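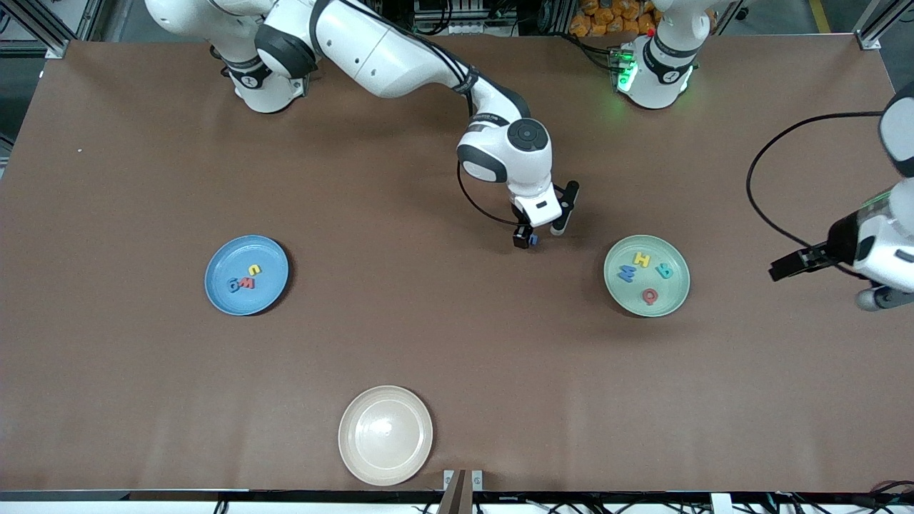

**Salasport Foundation to Hold Benefit Concert for Flood-Affected Families of Painemal**

PUVPORT, 11 June 2019 – The Salasport Foundation announced today that it will present an evening of orchestral and choral music at the Puvport Civic Auditorium in August, with all ticket income going to families in the Painemal valley whose homes were damaged by this spring's flooding. The concert is organized jointly with the Hastent Relief Fund and the Puvport Chamber Orchestra.

According to the valley's housing office, 273 households remain in temporary lodging. Many have returned only to clear mud and damaged belongings from the lower floors of their homes. The Foundation and the Fund have agreed that money raised by the concert will be spent on building materials, heating equipment and school supplies, in that order of priority. Neither organization will deduct administrative costs.

The Puvport Chamber Orchestra will be joined by the combined youth choirs of Hastent and Painemal, who will perform together for the first time. The first half of the program consists of overtures and sacred choral works. The second half is given over to folk songs of the valley, newly arranged for choir and strings, and closes with a piece for full orchestra and both choirs. All performers have waived their fees, and the auditorium has been made available by the city without charge.

The auditorium seats 1655. Of these places, 715 will be sold at a reduced price to students, retired persons and residents of the Painemal valley. Free buses will run from Painemal and Hastent to the auditorium and back after the performance; seats on the buses must be reserved when tickets are bought.

"Our members have supported their neighbors in the valley since the first days of the flood, with food, bedding and transportation," the Foundation said in a statement. "Rebuilding is slower work, and it needs steady funding. We are grateful to the musicians and to the city of Puvport for giving their time and their hall."

The Hastent Relief Fund, which has handled donations for the valley since April, will publish a full account of the concert's income and spending on its website within 60 days of the event. Payments to households will be made through the valley's housing office on the basis of damage reports already on file. Families do not need to submit a new application.

Tickets go on sale at the auditorium box office and at the Foundation's offices in Puvport and Hastent on the first business day of July. Groups of ten or more may order in advance by mail. Persons who cannot attend but wish to contribute may make a donation at either office – receipts for tax purposes will be issued on request.

Businesses wishing to support the evening may still do so. Sponsors giving 500 dollars or more will be listed in the printed program, provided that their pledge is received before the end of July.

Members of the press may request accreditation and rehearsal access through the Salasport Foundation press office in Puvport.

**About the Salasport Foundation**

The Salasport Foundation is a nonprofit organization based in Puvport. It supports music education and humanitarian aid in the region.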